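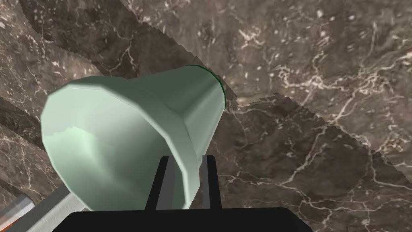

Resident Liaison, Netthorpe (part-time, ongoing)

Drinetti Strata and Community Living is looking for a friendly, well-organised person to be the everyday face of our team at Netthorpe, a neighbourhood of 1,584 townhouses, villas and low-rise apartments set between Dundance Road and the Cheon Creek reserve.

If you've ever lived in a strata scheme, you'll know how much difference it makes to have someone who picks up the phone, remembers which gate sticks and can explain the visitor parking rules without making you feel silly for asking (they are a bit complicated, and we're working on that!).

You'd be with us 16 hours a week, mostly mornings, at the site office beside the lap pool. Your days would include welcoming new owners and tenants, taking bookings for the barbecue area and tennis courts, passing repairs along to our trades, and putting together the monthly newsletter, which people really do read and will write in about if the bin dates are wrong.

We'd love you to have:
- 2 years or more in property, reception or customer service
- a current driver's licence
- a calm manner on the phone
- reasonable computer skills (we'll teach you our system)

A second language would be very welcome, as would any knowledge of strata by-laws, though plenty of our staff started with neither.

The role begins in May, with a 12-week settling-in period alongside our current liaison. Please send your resume and a short letter telling us a little about yourself to Fengying Li, Community Manager, care of the Netthorpe site office. Fengying is also happy to have a chat beforehand, and the office is open until 4 pm.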